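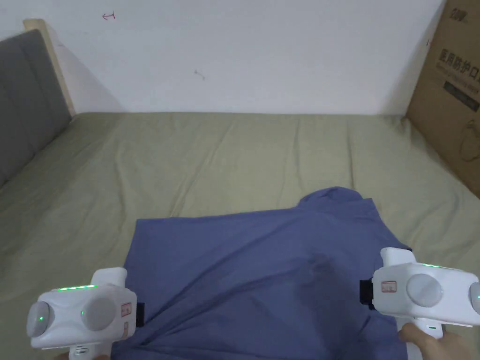

What size resistance band should I get for pull-ups?
Go by how many strict reps you can do now. None yet, get the 2 1/2 inch wide green. One to five, get the 1 3/4 inch purple. More than that, the 1 1/8 inch black is plenty.

Tritcombe Loop Bands, 41 inch
Sold singly or as a set

Layered natural latex, continuous loop, no seam to split. All bands in the line measure 41 inches laid flat, only the width and thickness change. Wider = more help on pull-ups, more pull on presses and rows.

Contains latex. If you have a latex allergy do not buy these, look at the Nernstead fabric bands instead (hip size only, too short for pull-ups).

Widths in stock
1/2 inch, red. Warmups, shoulder work, face pulls
1 1/8 inch, black. Light assist, curls, good mornings
1 3/4 inch, purple. Medium assist, squats
2 1/2 inch, green. Heavy assist, deadlifts

The old 4 inch blue is discontinued. Please don't email asking, we sold the last of them in October.

Set of four
One of each width plus mesh carry bag and door anchor. $63. Cheaper than buying them one by one. Anchor fits standard hinged doors, use on the hinge side, door closed and latched. Not for sliding doors, not for pocket doors.

Anchoring to a bar
Loop over the bar, pull one end thru the other, snug it down. Check it before every set. Smooth bars only. Heavy knurling chews up latex fast, wrap that section with tape first or use the Trirnberg sleeve (sold seperately, fits 1 1/8 and 1 3/4 widths, NOT the green).

Don't stretch any band past 2 1/2 times its resting length. Don't tie two together with a knot. If you need more resistance use two side by side.

Care
Wipe with a damp cloth, air dry. No soap with oils in it, no alcohol wipes. Keep out of sun and out of a hot car. A little talc if they get sticky. White powder on a new band is normal, comes from the factory that way.

Look over both faces for nicks before use. Small nick at the edge = throw it out. They don't wear down slowly, they snap.

Shipping and returns
Ships in 2 business days from our warehouse. Unused bands can come back within 30 days in original bag. Opened is fine, stretched is not. Door anchors and carry bags not returnable on there own.

Warranty is 2 years against layers peeling apart. Doesn't cover cuts, sun damage or knurling wear. Send a picture of the damage with your order number, we don't need the band back.

Gyms and teams
Bulk pricing starts at 10 bands, mix widths any way you like. Use the quote form, pick Rezaei Fitness Supply as the seller or it goes to the wrong inbox. Purchase orders OK for schools.

Also in this section
Trirnberg bar sleeve
Nernstead fabric hip bands
Tritcombe door anchor, replacement
Tritcombe mesh bag

Prices and stock updated December 3, 2025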